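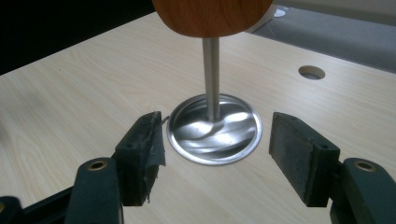 Druvena Family Dental | The Front Desk Team

Hi, I'm Rasa Kalniņš, and I run the front desk at our Cunbridge office with two of the chattiest people you'll ever meet! We answer the phones, sort out your insurance and (my favorite part) put together our float for the town parade every October. Last fall we dressed up as a giant set of braces and handed out more than 800 toothbrushes, and my feet still remember it. Kids, bring us your float ideas when you come in for a cleaning – we keep them all in a folder behind the desk. We're in Suite 411, and the phones open at 8 in the morning.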